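Bedside tidiers wanted for our August study

Do you have a bedside cabinet with a drawer you don't dare open? I do, and so does nearly everyone I've asked, so I've ended up running a small study about it! I work on small storage at Willance, a furniture workshop in Stumilville, and I'm looking for 27 people to come in and put things away while I take notes.

What you'd be doing

You'd get a little two-drawer cabinet and a handful of ordinary bits and pieces, the sort of stuff that piles up next to a bed or on the end of a desk. I ask you to put them where you'd want them. Then we have a chat about why the bottle went in the drawer (or didn't), and you do it again with different things. It takes 40 minutes, and there's tea afterwards if you'd like to stay.

Please don't practise. I want to see how you'd do it on a normal evening when you're tired and can't find your glasses.

Who I'm after

Anyone over 18, really. I'd love to hear from people in small flats, people who share a room, and people who find low drawers a nuisance because of their knees or back. You don't need to be neat – I've got plenty of neat people already, bless them.

Sorry, but I can't take anyone who took part in the Plilell shelf study, as the tasks are too much alike.

A few of the bits and pieces, on top and in the drawer:

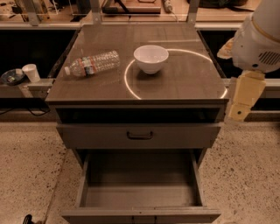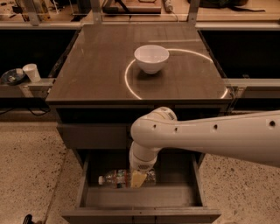
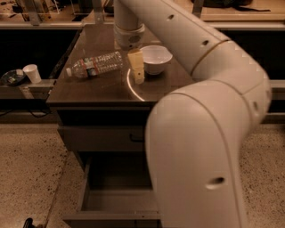 Getting here

We're upstairs in the Salazar building, 3 minutes' walk from the bus station. There's a lift, and the door is wide enough for a wheelchair or a pushchair. Daytime and early evening slots are both going, so tell me which suits you.

What you get

A shopping voucher for your time and your bus fare back, so hang on to the ticket. You can stop whenever you like and you'll still get the voucher.

How to join in

Drop a note in at the Willance front desk or use the contact form on our website. Put "bedside" at the top, and let me know which days you're free and whether you need a chair for the lower drawer. I'll write back to everyone, even once the places have gone.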